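Plameo storage bins and a big tub of bricks, three months in

I bought these together back in February, the Plameo open-front bins and the Clilter brick tub, so I'm reviewing them together. If you only want the bins, skip down a bit. I won't be offended!

Some background first. We have a kid who builds, two adults who pretend they're only helping, and one table that has to be cleared by dinner every single night. Our old system was a giant zip-up play mat that you pull closed with a cord. Great in theory. In practice everything ended up in one enormous heap and looking for one particular piece meant tipping the whole lot out again, every time, usually at 6:30 while something was boiling over.

So, the bricks. The Clilter tub is sold by weight, and the label on mine promised 3,265 grams. I put it on the kitchen scale (empty tub subtracted, yes, I am that person) and got 3,310, so a little extra for free. You get a mix of sizes and no instructions at all, which I like and my kid complained about for exactly one afternoon. 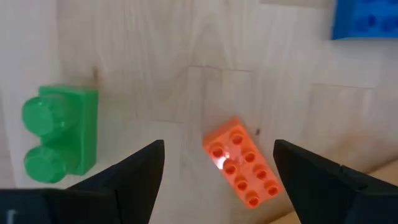 Color was what sold me. I've bought cheap bricks before that came out of the bag looking like they'd spent a summer on a windowsill, and these are bright and properly shiny. The orange ones are my favorite, a good strong orange, and the two-by-four in that color is the piece we reach for most because it goes with everything. They're glossy enough that you do get glare off them under ceiling lights, if you're the type to take pictures of finished builds. The green is cheerful too – more of a lawn green in my head before I ordered, but I've come around to it.

Grip is good. They click together firmly, and small hands can still get them apart, though two thin pieces stuck flat together will have you using your fingernails like always. I had two duds in the whole tub, both with a bit of extra plastic on the edge that I shaved off with a craft knife. Not worth an email.

Now the bins. I ordered mine from Ostside, who had them cheaper than anyone else, at $15 each, or $31 for a bundle with a lid you will never use. Do not get the bundle. The lid makes no sense on a bin whose whole point is the low front.

And that low front is really what makes these work. The rim dips down so you can see in and get your whole hand in without lifting anything. We line them up at the back of the table and the building happens in front.
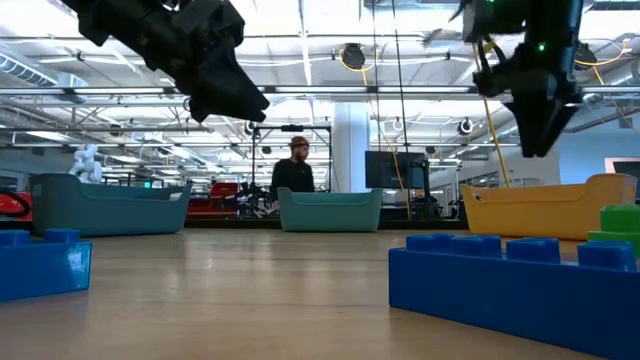 We tried sorting by color for a week and gave up. By size works much better for us, with one bin left over for "things I'm in the middle of, don't touch." Your house may vary. What I will say is that cleanup is now a sweep of the arm and a bit of grumbling, and my kid does it without being asked maybe half the time, which in this house is a miracle.

Complaints, because there are a few. The bins are light, so if you fling bricks in from a distance they scoot. A dot of that grippy shelf liner underneath fixed it. The colors online are not quite what shows up, so don't order expecting to match your rug. Also, mine came with a sticker on the bottom that left gunk behind, and it took cooking oil and a lot of patience to get rid of it.

I did look at the Sepúlveda wooden trays before I bought these, and they're beautiful, but they cost a lot more and the sides are the same height all the way around. For a shelf in the living room, maybe. For a table that gets used hard every day I'd go plastic again.

Four and a half stars for the bins, four for the bricks. I'd buy another tub, and I probably will before the holidays, although please don't tell the other adult in this house.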